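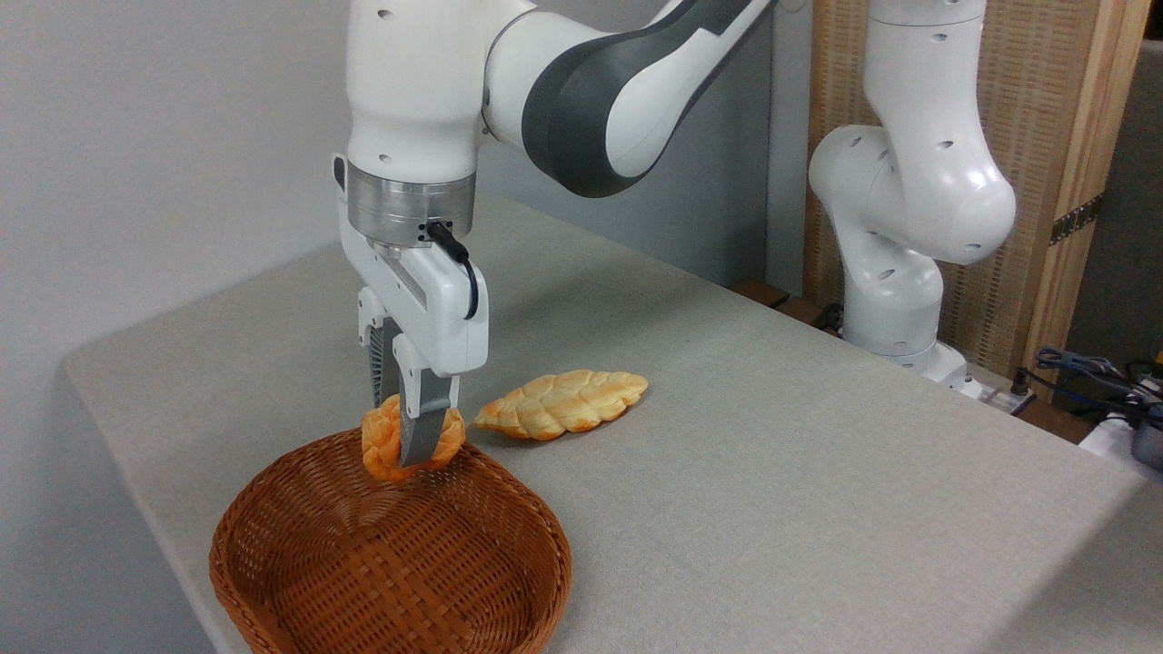

According to one reader's note on the Molham talk page, a demonstration set is only as good as its worst operator, and the figures for each operator ought to be published with it.

Search this site Go Advanced

Demonstration gathering (robotics)

Demonstration gathering is the recording of a task done many times over, so that a learning system can be trained to do it. Each recording is called an episode. It normally holds the camera pictures, the joint positions of the arm, the opening of the gripper and a short written instruction, such as "put the bread roll in the basket".

Method

In most projects a person guides the arm from a distance, by means of a handheld controller or a smaller copy of the arm. Objects are moved between episodes so that the system does not learn one fixed layout. Soft or uneven items, bread among them, are often chosen because they can be gripped in several ways.

The Narkedeo guidelines ask for 100 episodes per task, of which 90 are used for training and 10 are kept back for testing. Episodes with a dropped object are marked and stored separately. Some groups keep them in the training set if the operator recovers the object.

Disagreements

Practice differs on pauses. Pirihi cuts any pause from the start of an episode, while Genedlow leaves recordings whole. A comparison made in November 2022 covered 33 tasks and found no clear advantage for either approach.

Related articles
Episode (robotics)
Gripper calibration
Pirihi format
Remote operation of robot arms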